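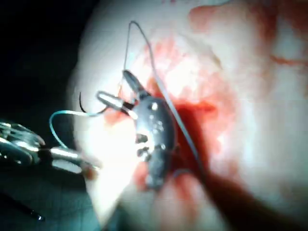
Grasper and suture thread on tissue.

Going in for keyhole surgery – your questions

Put together by Unathi Pillay, day surgery desk, Plostel Clinic. Covers most of what people ring up to ask. If yours isn't on here call the desk, we pick up from 6 a.m.

What time do I come in?

Time on your letter. Not the time your neighbor was told, not the time on the old letter. If you have two letters go by the newer one. Morning list people usually 6 a.m., afternoon list varies.

Can I eat?

No food after midnight if you're on the morning list. Afternoon list – light breakfast, toast or similar, finished by the time on your letter. Water is fine until 2 hours before unless we told you different. Gum counts as food. So does milk in coffee, sorry.

What about my regular pills?

Bring the list to your pre-op call. Blood thinners and diabetes meds are the big ones, do not stop or skip on your own, ask first. Everything else we go through on the phone. Bring the actual boxes on the day too if you can.

I have a cold. Do I still come?

Call us. Sniffle, probably yes. Fever or chesty cough, probably moved. The anesthetist decides, not the desk.

Where do I park?

Oosthuizen building, lower level, enter from the back street. First 90 minutes free then it's paid. Don't leave your car overnight, they do tow. Drop-off bay by the front door is for drop-off only.

Can I drive myself home?

No. Also no bus alone, no cab alone. You need an adult who comes up to the ward and signs you out, and somebody in the house with you the first night. No adult, no surgery, and we do cancel people for this. If finding somebody is a problem tell us at the pre-op call and ask for Kagiso Mokoena, he sorts out overnight beds when there are any.

How long will I be there?

Plan on the whole day. The operation is the short part. There's check-in, waiting, more waiting, then recovery. Bring a book and a charger with a long cord, the outlets are behind the beds.

What do I wear?

Loose stuff, nothing tight round the middle. Slip on shoes. No nail polish, no jewelry, no contacts. Wedding ring that won't come off gets taped.

Do I need to shave the area?

Please don't. We do it if it needs doing. Nicks from a home razor can get your slot canceled.

Why does my shoulder hurt afterward?

Gas. The belly gets filled with it so the surgeon can see, and what's left over bothers a nerve that you feel in the shoulder. Feels strange, goes off in a day or two. Walk around, peppermint tea, heat pack over clothes.

When do the stitches come out?

Mostly they don't, they disolve. If you have the other kind your discharge sheet will say so and give you a date with the nurse.

Showering?

Next day ok. Pat dry, don't rub. No baths or pools until the cuts have closed over.

Back to work?

Desk job, a lot of people take a week. Lifting jobs longer, ask your surgeon for an actual date. Sick notes come from the ward before you leave – ask for it THEN, getting one afterwards takes us days.

What should I call about?

Fever, belly getting harder or more painful instead of less, a cut that's red and leaking, can't pee, can't keep fluids down. Ward line is open all night, number's on the discharge sheet. Chest pain or trouble breathing, call emergency services, not us.

Who do I talk to about the bill?

Anas Rizk in accounts, 8 to 4. Have your insurance number in front of you. The anesthetist bills separatly so you will get two, that is normal, it isn't a double charge.

Are you open over the holidays?

No planned surgery the last week of December. Ward line still answered. Stitch checks that week get moved to the first week back.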